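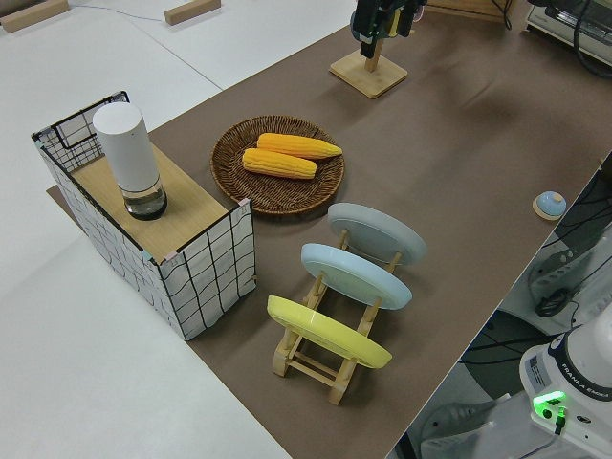 Farkitz tenancy, Prillgate - ground floor and mezzanine
Quarterly walk-round, February. Started 7.30 am before the car park filled up.

Key: OK / FIX / ASK / N/A. Comments in the usual spot, sorry for the shorthand.

## Exits and paths

- [x] Front door opens from inside without key - OK
- [ ] Rear roller door, pedestrian gate beside it - FIX. Latch sticks, needs a shoulder to open. Same comment last quarter.
- [x] Exit signs lit - OK, all of them on mains. Test button on the mezzanine one is painted over, couldn't do the battery test. Ask Wosar to look while they're up there.
- [ ] Main aisle clear - FIX. 600 mm at the narrowest, between the flat-pack cartons and the end of the racking. Cartons to go, not the racking.
- [x] Stairs, nosings, handrail - OK. One nosing lifting at the left edge near the top, taped. Tape is fine for now, not for next quarter.
- [ ] Assembly point sign - ASK. Ours still points to the old nature strip across from the bottle shop, body corporate map says the visitor bays. Which?

## Fire gear

- [x] Extinguishers, tags in date - OK except kitchenette, see next
- [ ] Kitchenette extinguisher - FIX. Behind the bin. Bin moved, will drift back unless someone marks the floor.
- [x] Fire blanket - OK, pouch intact
- [ ] Hose reel cupboard - FIX. Mop bucket, two folding chairs and the Christmas tree in it. Nothing goes in there!! Chairs can live under the stairs.
- [x] Panel - normal, no faults showing
- [ ] Wosar log book - ASK. Last two visits not written up. They came, I signed them in myself.
- [ ] Warden list - FIX. Printed list has people who've left. Redo and laminate.

## Electrical

- [x] Switchboard door shut, clear in front - OK
- [ ] Test and tag - FIX. 14 items out of date, mostly chargers and the pedestal fans that came out of storage for the heat. Put in a box at reception with a note. Please don't take them back out before they're tagged.
- [ ] Powerboards - FIX. One piggybacked off another under the desk by the window. Unplugged it, so if your monitor's off that's why.
- [x] RCD push-button test - OK, all tripped and reset
- [x] Leads off walkways - OK on the ground floor. Mezzanine has one across the doorway of Miranda (the meeting room) with a cover over it. Acceptable, would rather a floor outlet.

## Kitchenette

- [x] Fridge clean, nothing evil - OK
- [ ] Hot tap - FIX. Warning sticker gone. New one in the stationary cupboard.
- [x] Dishwasher tabs up high - OK
- [ ] Microwave door - ASK. Closes but bounces. Would replace it, it's not worth a repair callout.
- [x] First aid kit - OK. Short on bandaids, saline expires in April. Reordered both.

## Benches, cupboards and drawers

- [ ] Drawers shut when not in use - ASK. This is the shin and hip one. Two entries in the injury register since spring, both bruises, both drawers left out at thigh height. Add to toolbox talk.
- [x] Drawer handles tight - OK on the ones tried
- [x] Filing cabinets anti-tilt working - OK
- [x] Tops of cupboards - nothing heavy above shoulder height. Was expecting worse 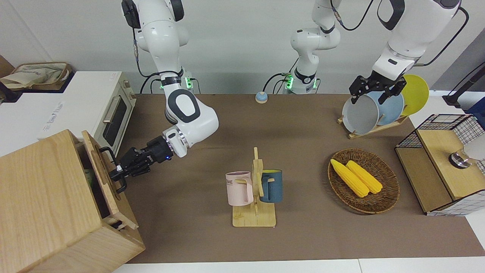 Item 'drawers': light wood cabinet, drawer open, black handle.

- [ ] Bench edges and corners - FIX. Chipped laminate on the packing bench, sharp enough to catch a sleeve. File it back or edge strip.
- [x] Bench height, packing - OK, nobody's complained since the blocks went under

## Storage and manual handling

- [ ] Racking load signs - FIX. Bays by the roller door have no sign. The others say 300 kg per level. Don't assume the unsigned ones match, different uprights.
- [x] Uprights, beams, clips - OK, no new dings
- [x] Pallet jack - OK, bit squeaky
- [ ] Step ladder - FIX. Rubber foot missing. Tagged out, leaning in the cleaners room. Do not use it for the lights.
- [ ] Carton weights - ASK. Supplier has changed the packing again and nothing's marked. Weighed the heaviest one in the aisle, 40 kg. That's a two-person lift or the jack, and it was sitting on top of a stack.

## Outside

- [x] Car park lights - OK, checked on the way in
- [ ] Drain grate near the ramp - FIX. Rocks underfoot. Body corporate job, emailed with a photo.
- [x] Bin enclosure - OK, smells, but OK
- [ ] Wheel stops - ASK. One loose, bolt gone. Ours or theres?

## Do first

1. Hose reel cupboard cleared, today
2. Cartons out of the main aisle, today
3. Heavy cartons down to floor level
4. Roller door gate latch - call a locksmith, stop waiting on the landlord
5. Load signs for the racking

Rest can go on the normal list. Wosar due in March, the log book and mezzanine exit light should be sorted on that visit.

Not checked: roof access (no key), server cupboard (locked, key's with the IT contractor). Carry both over to next quarter.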